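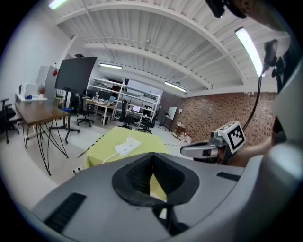 Category: Robot grippers

Folia is a hand-held gripper used to record manual tasks for robot training. It was developed at Jusavby, a small robotics workshop, by a team led by Puspita Sumampouw. A person holds one gripper, or one in each hand, and does the task directly. The recorded motion is later replayed on a robot arm fitted with the same jaws. The name is used for both the tool and the software that comes with it.

Design

The housing is gray and curved, and holds the trigger, the battery and the main board. In the view from the gripper's own camera, the housing takes up the lower part of the picture, with a black V-shaped jaw pad at the center. The inner surface of the pad is ribbed for grip. Early pads were smooth and tended to drop round cable.

Position is tracked with a cube that has black-and-white square markers on its faces. Jusavby tried a version without the cube, which relied on the gripper camera alone, but it lost its position when the operator turned quickly toward a plain wall. The cube was kept, although it adds to the width of the tool and can bump against table edges.

Comparison tests

Folia was compared with an older gripper, the Stamodance, in tests planned by Dimas Pasaribu and Hayley Dunmore. The main task used a power strip. Operators had to pick up a plug, line it up with an outlet and push it in. Cable handling was scored separately. Each operator made 40 attempts with each gripper, and about 600 attempts were kept after recordings with tracking errors were removed.

Folia was faster at picking up a plug that lay flat. The Stamodance, which has wider fingers, did better at pushing the plug home. Neither gripper handled a coiled cord well, and operators often used the second hand to hold the cord away from the strip. The work surface was also varied. A cloth-covered table and a mat on the floor gave similar scores, but operators took longer breaks when working at floor level.

A camera worn on the head was added for part of the tests. It shows both hands and the whole mat, while the gripper camera gives a closer view of the jaws.

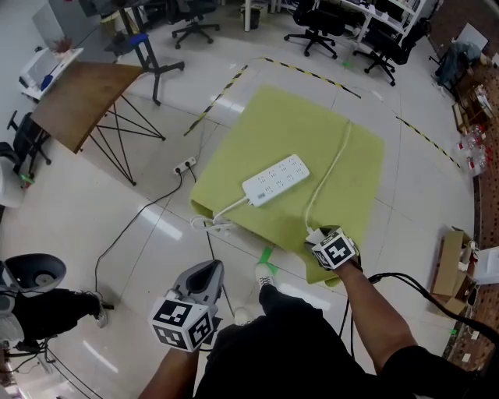
Software and later versions

Recordings are sorted with a program called Srithong, written by Zahira Lubis. It matches the views by time and marks any stretch where a marker cube is hidden. Version 7 added a replay mode for checking a recording before it is sent to the arm.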